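Datstead parts notes

Hi, I'm Margarida Garcia, and I keep the small-parts folder in Datstead. It's a folder about little round things on a wooden tabletop – a black one like a spool or a knob, and a white ring with teeth on the inside.
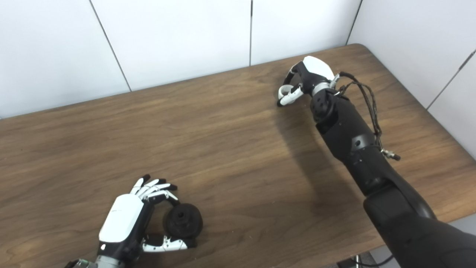 What do I call the black part in my notes?
I file it under "spool", and "knob" works as a search word too.

The ring goes under "ring, toothed". I tried "gear" for a while and kept mixing it up with the Mokia set, so please don't bring it back!

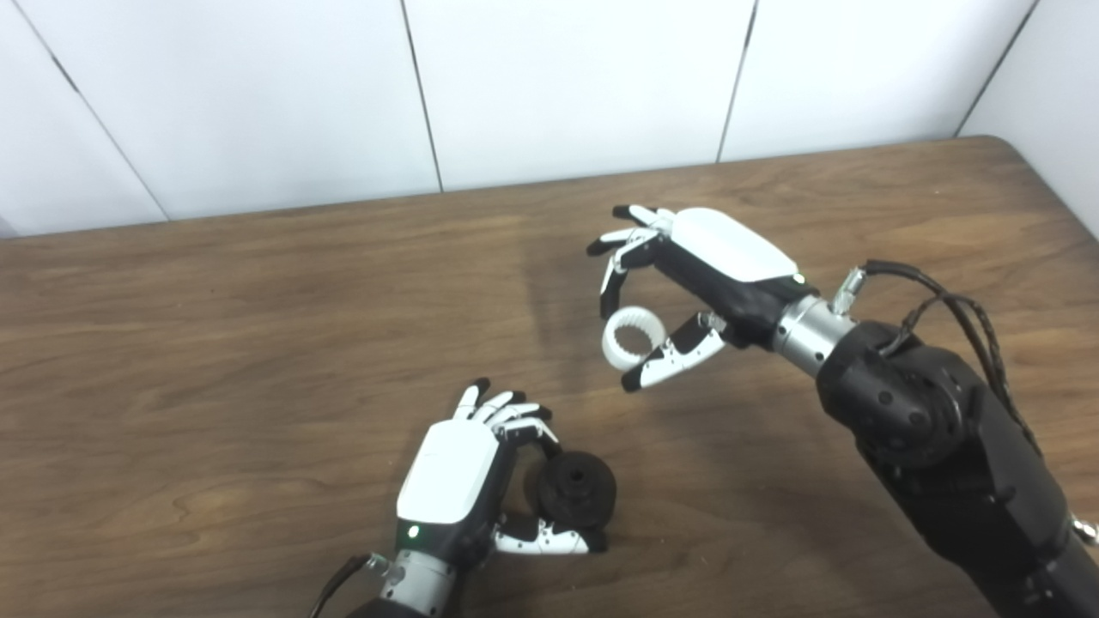

Where should a new part name go?
Put it at the bottom of names.txt, all lowercase, and leave the old names where they are.

Notes can be as long as 1000 characters, but mine are mostly two lines. If you're coming over from Wumbei, the columns match (I checked in August) – only the sort order is different.
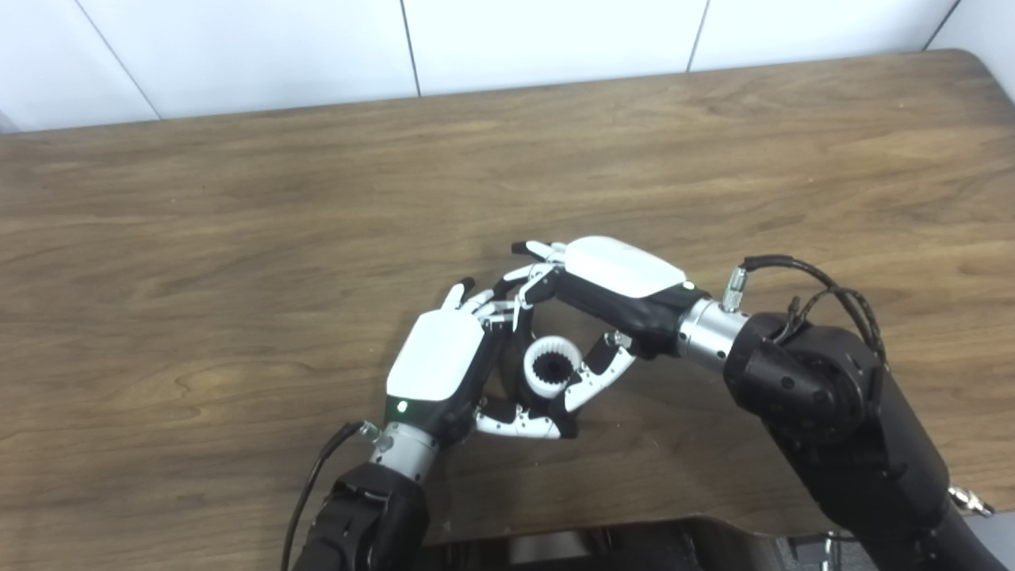 White ring, toothed inner edge, held over the table.

Contact: Margarida Garcia, Datstead | Back to top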